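Istgate open day: napkins, spoons and one gold egg

Posted Friday, late, feet up

Quick write-up before I forget it all. Went to the open day at Istgate, the old depot building past the rail bridge, halls open from ten in the morning. Free to get in, 500 spaces in the lot and all of them gone by the time I pulled up, so I parked on the grass with everybody else. Sign at the gate said 1425 people signed up ahead. Felt like more at the coffee stand.

I do table settings for a small catering outfit, so I was there for the table people. Ikonen first. Plates, plates, plates. Heavy stoneware, a matte gray I liked, a mustard I didn't. They'd set a long table for a winter dinner and it was good, low bowls, short candles, room for elbows. Took a price list. Winced. Put it in the bag anyway.

Then Gurkia, who sell linens by the roll and by the dozen. Nice folks, very busy, one poor guy cutting samples non stop. Got four swatches and a sore neck from looking at the top shelf. Their February sale is real, I asked twice. Tablecloths start at width for a six-seater, and they will hem to order if you can wait three weeks. I can't, usually.

After that, the part I'd come for, Rindow, at the far end. Workshop feel back there, metal shelving with cardboard boxes on it, people getting on with things. The theme was the spring breakfast table and most of it came down to folding. Olive green, which I would not have picked for spring, but it grew on me. 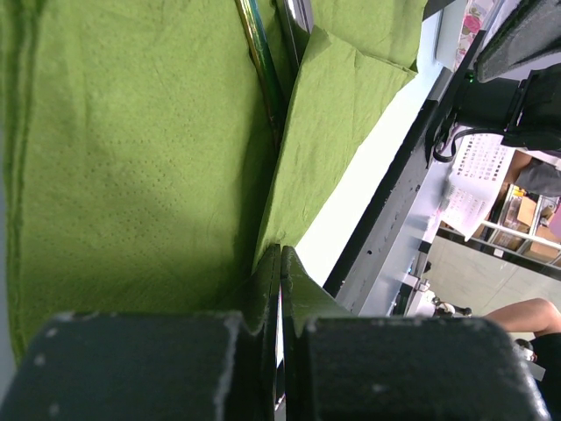
I've been a cloth napkin snob for years. Changed my mind a little. A crinkled paper one in a good color holds a slanted fold better than my tired cotton ones do, and the little wrinkles hide a bad crease. You also don't have to iron 2585 of them, which was our count last year, I looked it up when I got home. The dotted embossing helps too, looks less like something from a diner dispenser. Green on a white table, very clean. Wrote that down and underlined it.

Things I scribbled in the margin while I was standing there:

Fold first, flatware after. I always do it backwards and then have to move everything.

Leave the fold a bit loose. Pressed flat it looks like an envelope.

One shiny thing per place. Two is a jewelry store.

Cheap test: make one at home, leave it overnight, see if it's still standing at breakfast. (Mine wasn't. Tried it tonight on the kitchen counter, it slumped before I finished my soup.)

Had to step out for lunch in the middle. Line for the dumpling truck was silly, gave up, had a pretzel. Went back in and did another lap of the linens. Someone had bought the last of the striped runners I wanted, serves me right for dithering.

Back to Rindow. Roses had come into it, a white printed cloth with pink and red flowers, proper grandma's kitchen stuff, and I mean that kindly. I wasn't sure about a floral next to the olive. It works. The leaves in the print are green too so the two sort of shake hands. Would I put it on every table? No, too busy for a big room. One long table for family, sure. And the gold egg is just cheerful, I want a dozen.
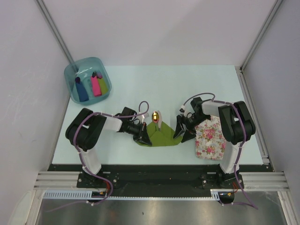
Gold egg and spoon on the olive green, rose print cloth alongside. Rindow, Istgate open day.

What I'd do different at home: a smaller spoon. A full size one next to an egg takes over, and you want people to see the egg. Also maybe a name tag tucked in the fold, so teh thing earns its spot.

Practical stuff if you go next time. Get there early, the grass is lumpy. Bathrooms are upstairs and the signs are hopeless. Bring a real bag, the paper ones give out. Cards taken at most stands but the pretzel lady is cash only. Hall is cold at the far end so keep your coat.

Spent 229 all told, nearly all of it at Gurkia, plus the pretzel. Swatches are on the fridge now and I've got a christening to set for, so it'll be the olive or the plain cream. Leaning olive. More photos when I've sorted thru them.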